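Miércoles, once de la noche

¡Qué día! Escribo con los pies encima de una silla y la cabeza a mil, porque hoy ha arrancado en Plomico lo del mercado compartido y tengo que apuntarlo antes de que se me mezcle todo.

Empiezo por el dato que me tiene dando saltos: 1.348 vecinos apuntados a la lista de compra conjunta del barrio. En junio éramos 30, y de esos 30 la mitad eran de mi escalera (y uno se borró porque pensaba que era un sorteo). La idea sigue siendo la misma de entonces: cada uno dice en el grupo lo que necesita, se junta por calles y las tiendas de siempre responden con precio y hora. Sin aplicación nueva, sin contraseña, con el teléfono que ya lleva cada cual en el bolsillo.

Lo de los idiomas me preocupaba muchísimo. En mi calle se hablan cinco, que yo distinga, y en la parte de arriba bastantes más. Pues resulta que la tienda Govindasamy llevaba años con el asunto resuelto: carteles con el nombre del producto en cuatro lenguas y un dibujo al lado. Les pedí permiso para copiar el sistema en la lista y me dejaron una carpeta entera, con las hojas plastificadas y todo. El cilantro tiene seis nombres. ¡Seis! Me he pasado la tarde aprendiéndomelos en voz alta como quien estudia para un examen.

Los de Futemach, en cambio, siguen empeñados en que cada pedido pase por su tarjeta de socio. Lo entiendo, les gusta saber quién compra qué y a qué hora, pero a mí eso me echa para atrás y se lo dije. Quedamos en hablarlo otra vez cuando acabe agosto. Salí de allí contenta igualmente, porque me escucharon y porque la chica del mostrador se apuntó a la lista con su propio número mientras discutíamos.

La caja común va por 3.547 euros. Con eso se paga el reparto en bici a los mayores y queda un pico para imprimir. Yo votaría por una segunda bici, pero ya veremos qué dice la gente de la parte baja, que tiene las cuestas peores y por tanto más derecho a opinar.

Pego aquí tres fotos antes de seguir.

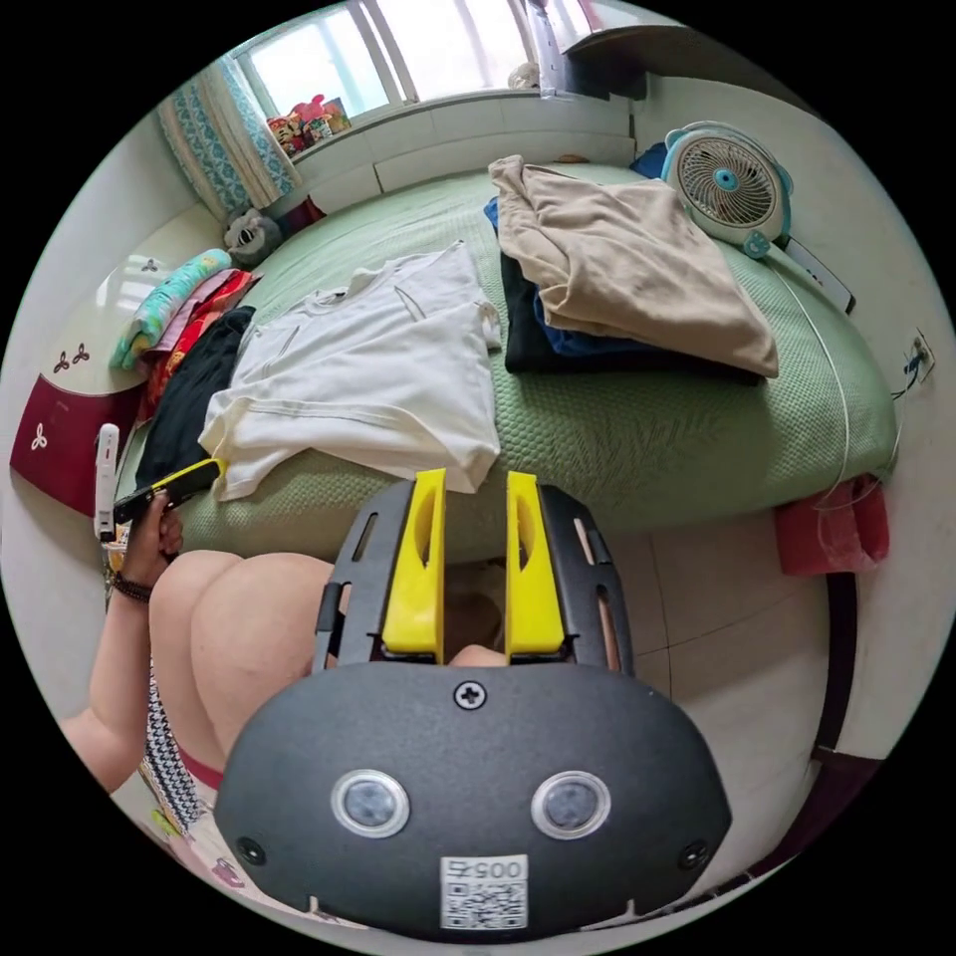
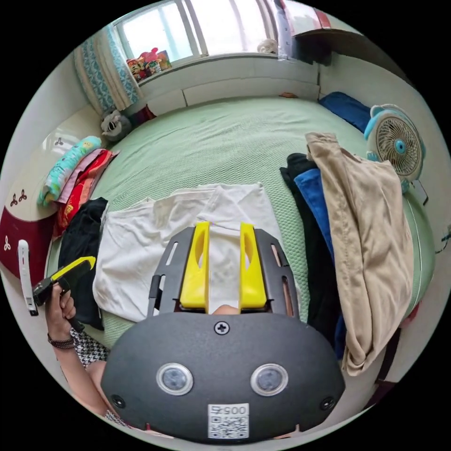
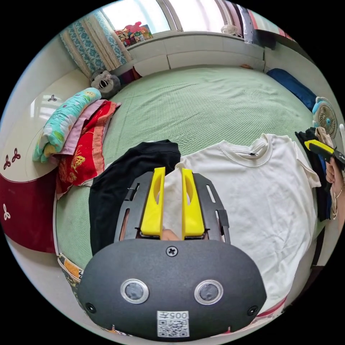 Sigo con lo de Rivico, que casi se me olvida y es lo más bonito de la semana. Han escrito preguntando cómo lo montamos, que allí tienen el mismo lío: barrio nuevo, gente de todas partes, dos supermercados enormes en la carretera y las tiendas pequeñas cerrando a las seis. Les he contestado con un mensaje larguísimo (demasiado, seguro) y les he mandado nuestra plantilla de pedidos, con los errores incluidos para que no repitan el de los huevos.

Pendiente para mañana: llamar a la frutería, pasar a limpio los nombres del cilantro, pedir presupuesto de los carteles grandes y comprar pilas. También tengo que contestar a la señora que quiere pagar en monedas. Me parece estupendo, solo hay que ver quién las cuenta.

Me voy a la cama, aunque no creo que duerma mucho. ¡Tengo unas ganas de que sea mañana!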